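5. Running the Bin-Picking Demonstration on a Visitor Day

Use this section when the Trodiso cell is shown to guests. Setup of the arm and gripper is covered in Section 3.

Before the doors open

1. Tape the visitor line on the floor 65 inches from the table edge. Keep all chairs and bags behind it.
2. Clamp the bin to the tabletop. Pull on the bin by hand. If it moves, reset the clamp.
3. Load the Dresano demo program and set arm speed to 300 mm per second.
4. Run the pick cycle 2 times with an empty bin. Watch the cables as the wrist turns – they must not catch on the bin wall.
5. Press the stop button once during the second run and check that the arm holds its position. Reset before going on.

CAUTION: Never reach into the bin while the arm is powered, even if it is standing still between picks.

During the demonstration

6. Pause the program and switch off arm power. Put the mixed parts in the bin and spread them over the floor, with a few near the walls.
7. Ask visitors to step back, restore power and start the cycle. One operator stays at the stop button for the whole run.
8. Let the arm work through the parts at its own pace. A missed pick is retried up to 4 times, then skipped.

NOTE: Guests often ask to add something of their own. Small hard items are fine. Do not accept phones, keys or glass. 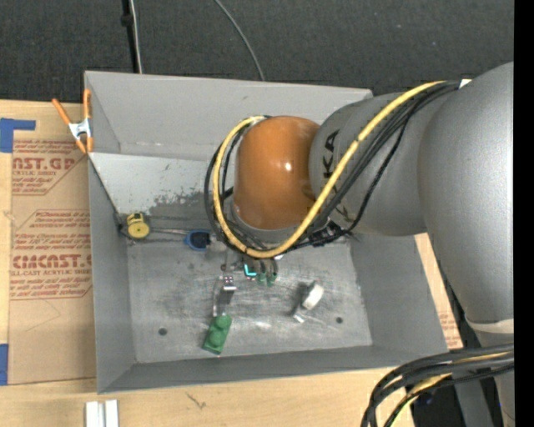

Figure 5-1. Arm reaching into the bin, with mixed items on the bin floor and a spring clamp at the upper left corner.

After each group

9. Switch off arm power before removing any parts.
10. Check the gripper tips for wear and the cable ties for slack.
11. Write the number of skipped picks in the Skinel log sheet.

Questions about visitor days go to Ekua Quaye. Section revised 11/4/23.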